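Projektbericht: Wie viel Öl braucht die Pfanne?
Wahlpflichtkurs Ernährung und Technik

1. Ausgangsfrage

In unserer Schulküche wird fast jede Woche gebraten, meistens Zwiebeln, Paprika oder Kartoffeln. In den Rezepten steht dazu oft nur »etwas Öl« oder »Öl erhitzen«. Beim Aufräumen blieb in einigen Gruppen viel Fett in der Pfanne zurück, in anderen war das Gemüse angebrannt. Wir wollten deshalb herausfinden, mit welcher Ölmenge man in einer normalen beschichteten Pfanne auskommt und ob man den Unterschied schmeckt.

2. Vorbereitung

Das Rapsöl und die Zwiebeln kamen aus dem Laden Kurtuluş in der Nähe der Schule. Für die Kartoffeln haben wir eine festkochende Sorte genommen, damit die Würfel beim Wenden nicht zerfallen. Zwei Pfannen vom Typ Flarkard standen schon in der Küche, eine dritte mit höherem Rand haben wir von zu Hause mitgebracht. Sie ist von Prindis und etwas schwerer.

Die Würfel sollten möglichst gleich groß sein. Beim ersten Termin haben wir mit der Hand geschnitten, und das Ergebnis war sehr unterschiedlich. Ab dem zweiten Termin wurde mit dem Würfelschneider gearbeitet. Die Stärke haben wir mit kaltem Wasser abgespült und die Würfel danach auf Geschirrtüchern getrocknet. Das dauert länger, als man denkt, und sollte im Zeitplan stehen.

3. Durchführung

Insgesamt haben wir 38 Portionen gebraten. Die Ölmenge lag bei sechs, zwölf oder 20 Gramm pro Portion. Gewogen wurde mit der Küchenwaage, und zwar direkt in der Pfanne, weil an einem Messbecher zu viel Öl hängen bleibt. Jede Portion bekam dieselbe Herdstufe und wurde jede Minute einmal gewendet. Die Bratzeit betrug bei Kartoffeln ungefähr 19 Minuten, bei Zwiebeln deutlich weniger.

Gesalzen wurde erst am Ende. Danach kam jede Portion auf einen Teller mit einer Nummer auf der Unterseite. Die Testpersonen aus der Parallelklasse wussten nicht, welche Menge Öl zu welchem Teller gehörte. Bewertet wurden Kruste, Geschmack und »fettiges Gefühl im Mund«, jeweils mit Schulnoten. Das übrige Öl haben wir mit Küchenpapier aufgenommen und das Papier vorher und nachher gewogen.

4. Ergebnisse

Bei den Zwiebeln reichte die kleinste Menge aus. Sie wurden gleichmäßig braun und bekamen im Geschmack dieselbe Durchschnittsnote wie die mittlere Menge. Bei den Kartoffeln sah es anders aus. Mit wenig Öl hatten sie an zwei Seiten eine Kruste und blieben sonst blass. Die mittlere Menge schnitt hier am besten ab – auch bei den Leuten, die vorher gesagt hatten, dass sie es gern fettig mögen.

Bei der größten Menge blieb in allen Pfannen Öl zurück. In der Pfanne von Prindis sammelte es sich am Rand, weil der Boden in der Mitte leicht gewölbt ist. Für Paprika haben wir nur wenige Werte, deshalb nennen wir dazu keine Noten.

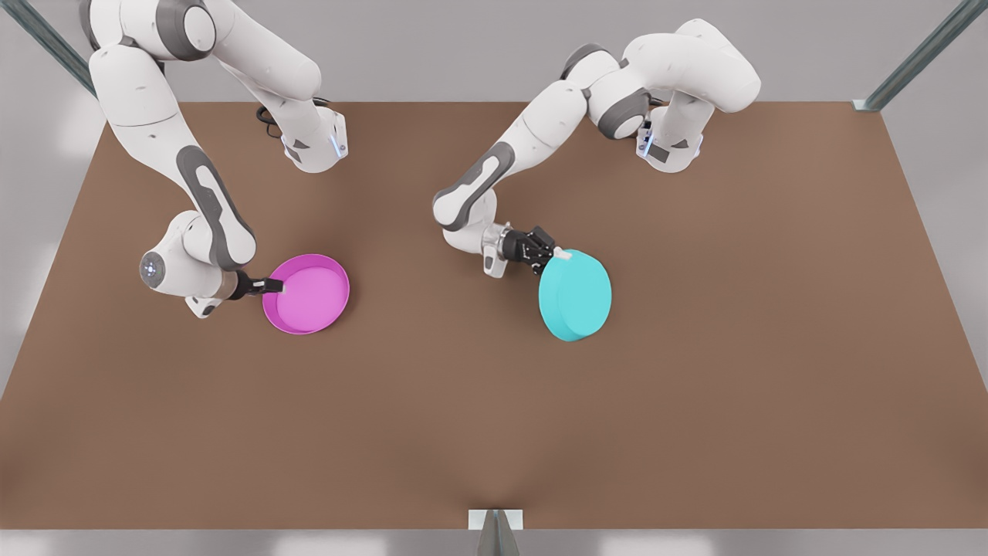

Muammer Güler wandte nach unserem Vortrag ein, eine Pfanne mit gewölbtem Boden dürfe man gar nicht mit den anderen vergleichen, die Werte gehörten in eine eigene Tabelle. Das haben wir übernommen. Am Gesamtergebnis für die Zwiebeln ändert sich dadurch nichts, bei den Kartoffeln wird der Abstand zwischen mittlerer und großer Menge etwas kleiner.

5. Fehlerquellen

Die Herdplatten heizen nicht gleich stark. Die hintere linke war immer schneller heiß, und wir haben erst beim dritten Termin angefangen, die Plätze zu tauschen. Außerdem waren die Kartoffeln einmal nicht richtig trocken, sodass es stark gespritzt hat. Diese Portionen sind in der Tabelle mit einem Stern markiert. Die Noten für den Geschmack hängen auch davon ab, wie lange der Teller gestanden hat.

6. Weiteres Vorgehen

Im Juli wollen wir beim Schulfest Brultura einen Stand mit Bratkartoffeln machen und die mittlere Ölmenge verwenden. Für die Rezeptmappe der Schulküche schreiben wir die Angaben in Gramm und in Esslöffeln auf. Offen ist noch, ob die Werte auch für Edelstahlpfannen gelten.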